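Small Halls, Heavy Sacks: Two Days at the Fleltance Bulk Handling Fair

By Rawiri Tomoana
May 6, 2021

14 shares | 3 comments

The Fleltance fair has never tried to compete with the big powder shows. It takes up one hall and a covered yard, and the last edition before the break drew 2,031 visitors. The organizers had planned for 2,000 and ran out of badges on the second morning.

Most of the people who come run plants within a few hours' drive. They make animal feed, flour, cement additives or plastics, and they want to talk about the same things every time: dust, blockages and spare parts.

Fusov had the largest stand, with a screw feeder running on dried peas. The company has moved its inlet so that the hopper empties more evenly, and the engineers had cut a window into the side to show it. A buyer from a feed mill watched it for most of an hour and then asked about the price of the seals.

Across the aisle, Stavomgate was showing big-bag unloaders. The standard frame takes a 400-kilogram bag, and a heavier model is due in June. Visitors liked the spout clamp, which closes with one hand. They were less sure about the control panel, mounted low enough that a forklift could hit it.

Đàm came with rotary valves and a short talk on wear. The talk was scheduled for 20 seats and filled them. Its main point was simple — measure the rotor clearance on the day the valve is installed, and write it down somewhere the next shift can find it.

There were 11 talks in all. The one on explosion vents ran long, and the coffee was gone by the time it finished.

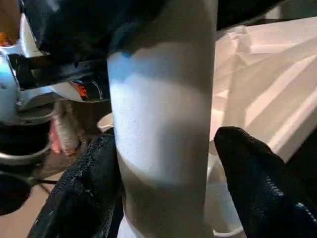
What Buyers Asked For

Delivery times came up at every stand. Several exhibitors now quote for motors separately, and a few will ship a conveyor without one if the customer has a spare. Cleaning was the other subject. Plants that change product twice a day want covers that come off without tools, and they want to try them before they order.

Comments (3)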